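Shop floor check, November – dry goods and snack aisle, Dritcombe branch

Right, I've done the November walk-round and typed it up the way Ruxandra likes it, with the ticks first and my waffle after. I started at 8 in the morning before the doors opened, clipboard in one hand and tea in the other. If something's marked as needing doing, there's a name next to it. If the name is yours and you disagree, come and find me!

## Floor and walkways

- [x] Main aisle clear from door to till
- [x] Mat flat at the entrance
- [ ] Cages out of the back corridor – *Iulian*
- [x] Wet floor sign in its place by the sink

The corridor again, I'm afraid. Two cages were parked by the fire door when I got there and I had to go sideways to reach the light switch. Iulian moved one while I stood there and promised me the other by lunch. I've left the box empty until I've seen it with my own eyes.

## Shelving

- [x] Uprights straight, no lean when pushed gently
- [x] Bolts finger-checked at the joints, bay by bay
- [ ] Shelf lip on the end bay (sharp corner) – *Ovidiu*
- [x] Nothing heavy on the top shelves
- [x] Load labels readable

I do like the slotted metal racking, ugly as it is, as you can move a shelf up a notch in no time. The trouble is that people do exactly that and then forget a bolt. I found one only done up by hand in the pulses bay and tightened it there and then. The end bay corner caught my sleeve (the good cardigan, thank you for asking) and wants filing down or a cap putting on it. Ovidiu has caps left over from the Clendesitz job, so that shouldn't cost us anything.

## Snacks

- [x] Packets facing forward, name showing
- [x] Older dates brought to the front
- [x] No split or puffed-up bags
- [ ] Crisps on the upper shelf stood up properly – *Shadi*
- [x] Same flavours kept together

Snacks are light, so I'm never going to lose sleep over them falling on anybody, but a bag sliding off the shelf ends up under a foot, and then it's a skid and a sweep-up. The purple Balaji Aloo Sev has the middle shelf, and it's a good place for it, right where you'd reach without stretching.
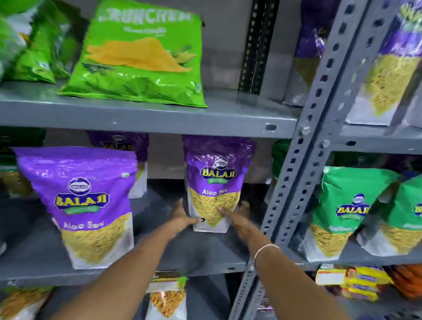
When you're putting packets back, please use both hands and hold them by the sides. A squeeze in the middle crushes what's inside, and customers do notice. The Crunchex is my one grumble in this section. A bag lying flat up top can creep towards the edge whenever somebody rummages, so I'd like them upright with a divider. Shadi reckons there's a spare one in the stockroom behind the Han boxes.

## Steps and reaching

- [x] Kick stool on the floor, rubber feet all present
- [x] Tall steps locked away
- [ ] Steps inspection tag renewed – *me*

Yes, that last one is mine. The tag on the steps, number 159, has faded so badly that I had to hold it under the lamp to read it. I've asked Prokura for a new one and I'll chase them.

## Lights and electrics

- [x] All tubes working over the aisle
- [x] No leads across the floor
- [x] Fridge plug cool to the touch

Lovely, nothing to say!

## Before the next one

Sakda is doing the December round while I'm off, so please be nice to him and don't hide the cages. The blank forms are in the blue folder, and the file copy of this one goes in behind sheet 78. The key to the steps cupboard is back on its hook.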